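Testing board insertion on a slotted fixture

Part 4 of the Kurna notes on which bench chores a robot arm can take over from a person. Folding and wiping were covered earlier. Putting a small circuit board into a holder is harder than either, as the clearance is tight and the fingers hide the slot.

Before starting, check every screw on the finger links. Play at a pivot shows up at the fingertip as a sideways error, and the controller has no means of seeing it.

1. Fix the printed fixture firmly to the rails.
2. Teach the approach with the board held well clear of the slot.
3. Lower the speed and bring the board in along the line of the slot.
4. Stop at first contact, then push in short steps.
5. Open the fingers and retract along the same line.
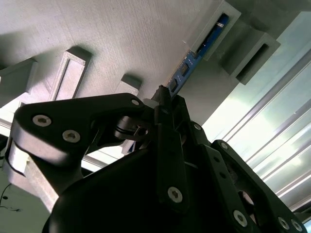 Fingertip against the blue board, which is partly in its slotted bracket. The bracket to the right has no board in it.

If the board jams, back out fully and repeat step 3. Do not raise the force limit.

Eero Ruotsalainen ran 726 insertions at Herotlow in April and logged 92 jams. A person would clear most of those by feel in a second or two. On that record the arm can do the job with someone nearby, and should not be left to run overnight.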